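Spent the whole afternoon at the Bindach open day in Otmont and I'm still grinning, so bear with me, this may take a few posts. First stop was the two-arm table!
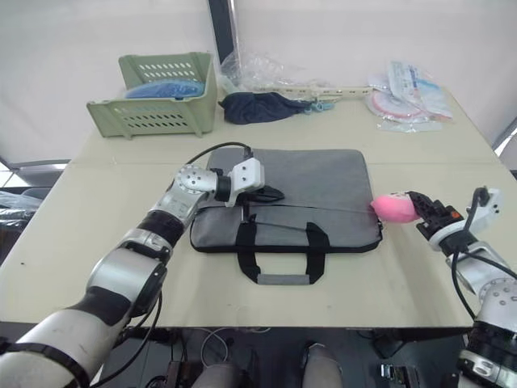

Two arms, one laptop bag, Bindach open day

I'd meant to stay 10 minutes and stayed for the rest of the demo (sorry to everyone waiting on me at the coffee stand). You get oddly fond of a pair of arms.
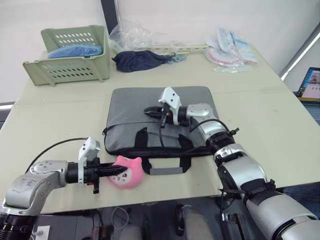
Do-yoon Moon: Did they let visitors ask questions while it was running?

They did, and so kindly too. I asked eight, most of them silly.
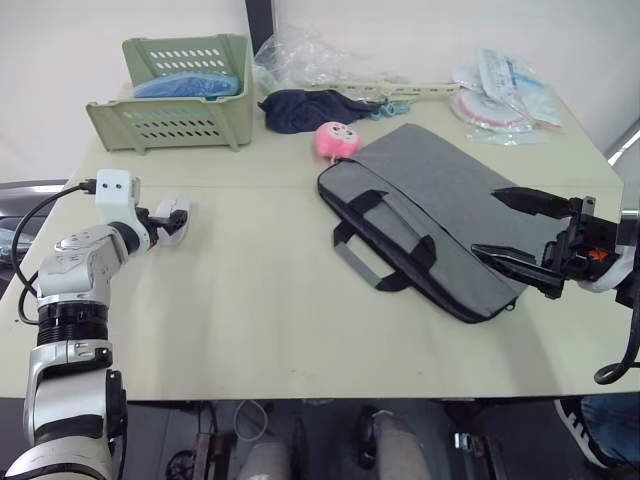

Drancombe Robotics Club, visits and outings

Anyone who'd like to come along in November, just reply here and I'll add you to the list.

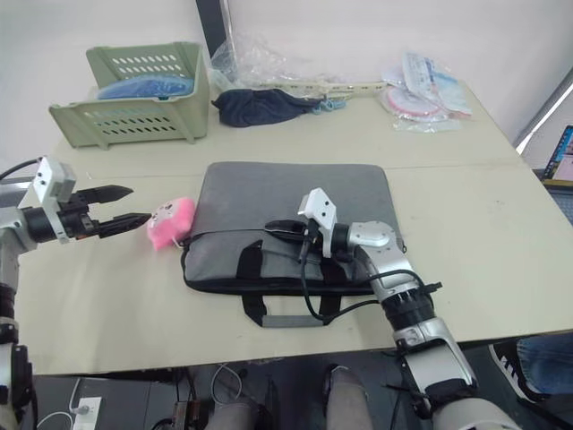 My own tinkering at home is one small arm and a lot of patience, so I came away with plenty to try. I'm starting with soft things, and a little pink plush like theirs, next to a flat gray bag, sounds like a lovely first setup.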